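Tukodel two-finger gripper kit: README for the review recordings

Hello! I'm Tayla, and this folder holds the recordings I made while trying out the Tukodel kit, plus my notes on whether it's worth the money. Corey Quinlan did the build, Delwyn Tamihana checked the labels, and I did most of the grumbling. We started in July and I'm still adding bits.

What you get from Standgate (they sell it, Tukodel is just the kit's name) is a bag of printed green fingers, screws, pads and a fold-out sheet that skips from step 5 to step 9. Corey rang them and they emailed the missing page by teatime, so fair play. You'll want your own clamps and a table you don't mind scratching.

The tasks are all small tabletop stuff: pick up a ball, nudge a box, let go of a thing near another thing. I left the usual clutter on the table because that's how I'd use it at home.
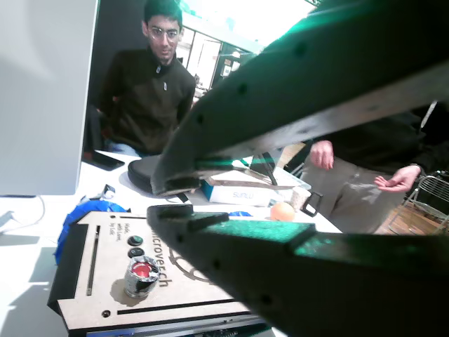
Can I fit the fingers without buying the Standgate motor?
Any motor that takes the Diseline mount will do, though you'll have to file the bracket a touch and set the closing limit yourself.

Folders

bright/ – recordings using the Bright settings file that comes with the kit. Quick, a bit snatchy.
gentle/ – my own settings, slower to close. I much prefer these!
notes/ – one text file per session. Paora Doolan's are the tidy ones, mine are not.

The fingers themselves are nicely printed and stiff enough for light things. My one moan is the tips: if you tighten the screws unevenly they meet slightly skewed, and then small objects squirt out sideways (ask me how I know). Do them up a little at a time and check the gap as you go.

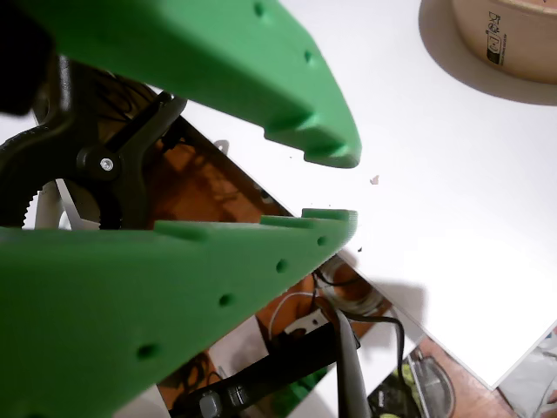 Finger tips with the gap open, nothing held.

Known problems

Two files in bright/ have no sound. Digby's labels say "grab" where everyone else wrote "pick", so search for both.

Use it for whatever you like, just mention where you got it.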